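Flillville Clerk Reviews Recount in Council Race

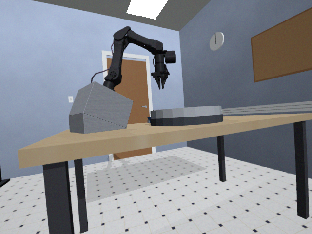

Computer rendering of a black robot arm mounted on a gray pedestal at a wooden table.

The municipal clerk of Flillville has defended the handling of the recount in the Atden ward council race, stating that the final margin of 41 votes was confirmed by hand and that no further review is planned.

In an interview at the clerk's office, the official said the count began at 8 a.m. and was observed by representatives of both candidates. A total of 3,269 ballots were examined. The first tally had shown a margin of 40 votes.

"One ballot had been set aside on the first night over a stray mark," the clerk said. "Both sides looked at it, both sides agreed on what the voter meant, and it was added to the total."

Under the town charter, a recount is ordered whenever the margin falls below 50 votes. The clerk said the rule left the office with no discretion in the matter.

"The candidates did not have to ask for it. The charter asks for it," the clerk said.

Asked about complaints from residents of the Wieser Road precinct, where voters reported long lines in the early evening, the clerk acknowledged that the polling place had opened with one check-in table in place of the usual two. Over 500 people voted there, more than in any past council election. Everyone in line at closing time was allowed to vote.

"I regret the wait. We will have the second table in May, and we are looking at the Grillanus Hall as a larger site," the clerk said. "The hall has parking and a ramp, and the bus stops outside."

A change of polling place requires approval by the council and written notice to each registered voter in the precinct. The clerk expects to submit the request before the budget session.

On absentee ballots, the clerk said that late arrivals remain the most common reason for rejection and urged residents to use the drop box beside the town hall entrance, which is emptied daily at 4 p.m. during the voting period.

The certified results are posted at the clerk's office and may be inspected during business hours.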